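Nindetti Hexagonal Desk Tray, Black

Item 1073-H
Category: Desk accessories / trays and organizers
Supplied by: Mindent

Overview

The Nindetti tray is an open, six-sided holder for small items on a work surface. It has raised straight walls and no lid, divider or handle. It is sold singly and is intended for shared and assigned desks where pens, adapters, keys and loose hardware need a fixed place.

The hexagonal outline allows trays to be set side by side with the walls touching. A single tray can be placed with a flat side along the desk edge or with a corner toward the user. Orientation has no effect on capacity.
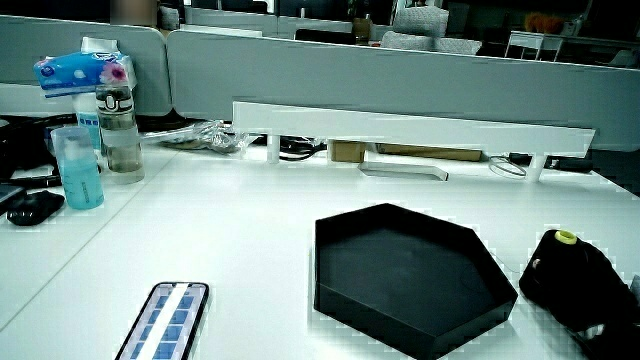 Black is the standard color. It is the easier choice on white desktops, where a white tray is often overlooked when the desk is cleared. Small dark items such as screws or black cable ties are harder to find against the dark interior; for these, order the gray version (item 1073-G).

Specifications

Shape: regular hexagon, open top
Width across flats: 18 cm
Weight: 393 g
Color: black
Walls: raised, straight
Lid: none
Stackable: no
Units per carton: one

Placement

Allow clear desk surface on all six sides if the tray is to be reached from more than one seat. On desks fitted with the Lastunier rear shelf bar, keep the tray forward of the support posts. The space under the bar is better used for power strips, adapters and coiled cable, which do not need to be picked up during the day.

Keep drink bottles outside the tray. The tray is not rated as a drip tray, and tall bottles can tip when they rest against a wall. A phone can be laid flat next to it; phones in thick cases should not be forced in at an angle.

The tray is not fixed to the desk. On glossy surfaces it can slide if pushed from the side. Four adhesive pads are included and can be applied to the underside. Clean the desk with a dry cloth first and leave the pads for one hour before loading the tray.

Upright items

Cylindrical containers with a flat base may be stood in the tray or next to it. A colored cap makes a dark container easier to locate on a desk that already holds black accessories. Do not stand containers taller than twice the wall height inside the tray if the desk is height adjustable.
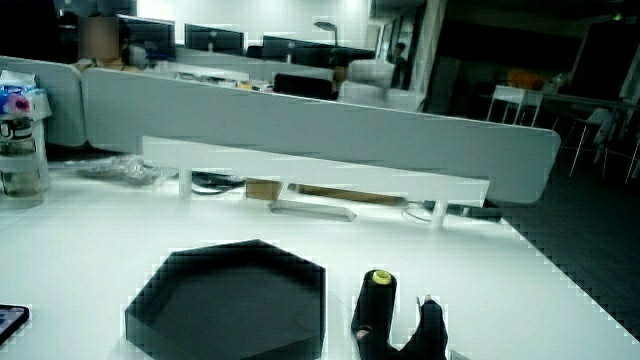
Care

Wipe with a damp cloth and mild soap. Do not use acetone or abrasive pads. Empty the tray before cleaning; grit left in the corners will mark the interior. Not dishwasher safe.

Related items

Tehrani cable clip set, item 485
Lastunier rear shelf bar, white
Nindetti tray, gray, item 1073-G
Replacement adhesive pads, pack of four

Page revised 2/11/24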